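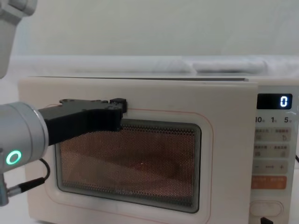 Week 6 handout: Can a machine heat up my lunch yet?

Last updated July 3, 2018

Okay, so last time I promised we'd stop talking about chess and start talking about chores, and I picked the microwave because every one of you has used one half asleep. If you can do a job half asleep you probably think it's easy. Hold that thought, because most of this handout is me trying to talk you out of it.

Start with the job itself. Write down every step of heating a bowl of soup, from walking up to the oven to carrying the bowl away. Most people give me 6 steps the first time. Then I ask where the thumb goes, how you know the door has let go, and what your other hand is doing with the bowl all this while, and the list gets long fast (my own is embarrassing, I'll post it after class).

Getting the door open

On the oven we're using, the door release is an oval button low on the control panel, nearly the same color as the plastic around it. You and I find it without thinking. A machine has to pick out a cream shape on a cream panel, and then push it hard enough to work the latch without shoving the whole oven back across the table. Pushing is a force problem and finding is a vision problem, and they go wrong in different ways, so please keep them apart in your notes!

Then there's the door. A hinged door moves along an arc, and the arm has to go along with it. If the arm's idea of where the hinge is turns out to be a little wrong, it ends up fighting the door, and either the gripper slips or something bends. People just go a bit floppy in the wrist and let the door lead. We call that compliance, and it's on the reading list under both Skeledix and Dullus. Read the Skeledix notes first, they're shorter and the drawings are better.

Two arms or one?

I go back and forth on this. A second arm can steady the oven, or hold the bowl while the first one deals with the door. It also doubles the number of things that can bump into each other. The Ulel notes argue for one good arm and a heavy oven, which made me laugh, but I can't say they're wrong.

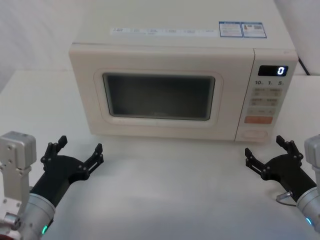
Fig. 2. Two open grippers in front of the oven. Notice how low the release button sits on the panel.

Look at how much tabletop there is between the grippers and think about where you'd put the bowl. There's no right answer, but I want you to have one before the discussion.

Pressing the right thing

The time labels on this panel go 10, 1, 5, and there's a wide orange button farther down. Suppose your machine reads all of that perfectly. It still has to know what a press does, and whether the press counted. The display helps a lot here. A "0" that changes to something else is about the cheapest feedback you'll ever get, so use it. I've read plenty of student plans that press a button and just march on to the next step.

So, can they do it yet?

My answer for now is sometimes, with the same oven in the same spot and a patient person standing by. Move the oven to a different counter or swap in another model and I'd want to see it before I believed it. Say a machine gets through 60 tries and misses 2. Sounds great, right? Now picture those 2 with hot soup.

For next class

Do the steps list for heating soup, on paper, by hand.
Read Đỗ, the chapter on doors and drawers. Skip the math at the end unless you like that sort of thing.
Pick one step and write a paragraph on how a machine could tell it had failed.

Room 516 again, and bring the paper with you.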